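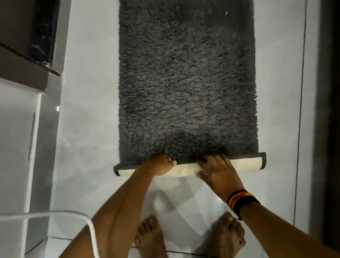

27th July
By Tihomir Halilović

Tips for folding and rolling a bath mat, borrowed from people who teach robots to do it

I've kept a page of small household tips for years, and this is the first one with a research result in it, so please forgive me if I get carried away! For the past few months I've been helping on a project called Arnisano, where we record ordinary housework done by hand and then train a robot arm pair to do the same chores. Bath mats were my job. I now have opinions about bath mats.

The method is simple to explain. A person does the chore at home, over and over, and the recordings show where the hands go and in what order. The robot's program learns from those. We collected 1000 folds and rolls, then held back 50 that the program never saw, to check what it had picked up. The part I love is that we could sort the recordings by how the mat was first gripped, train on one style at a time, and see which style the robot learned best. Well, the styles that are easy for a robot are pretty good for people too.

Start at the short end

Rolling from the short end won by a mile. Folding from the long side gave us mats that twisted in the middle, and the arms had to let go and start over. At home you get the same thing – a lopsided bundle that won't sit on the shelf.

Both hands on the edge, with a gap between them

When the hands were bunched together in the center, the corners drooped and the robot lost track of them. A gap of a hand's width or so worked nicely on the mats we had. If yours is very wide, go wider. One hand can hold while the other smooths, and you don't need to match them.

Turn the backing up first

This was my favorite finding. Shaggy pile is hard for a camera to read because every tuft looks like the next one. The backing on a rubbery mat is plain, so once a strip of it is showing, the program has a clear line to follow. I do it now too. Flip up a strip, check that it's even from corner to corner, then keep going. If it's crooked, fix it right there.

Keep the first turn small

A big first turn traps air and the whole roll goes fat. In the held-back test, 7 rolls came undone before they reached the shelf, and 6 of those had a big, floppy first turn. Tuck it in tight and the rest follows along.

Some things we still don't know

Thin cotton mats are a different animal. They have no stiff backing, they slide, and our results don't carry over to them at all. I fold mine in thirds and hope. Long pile also behaves differently after a wash, and we haven't recorded enough freshly washed mats to say anything useful about it. We'll do more in October, along with shower curtains (wish me luck).

One more from my own bathroom: shake the mat outside before you roll it, pile side down, and sweep the floor while it's up. The robot doesn't do that part yet – I keep asking!

Questions or mat stories: use the contact form | © Tihomir Halilović | Back to top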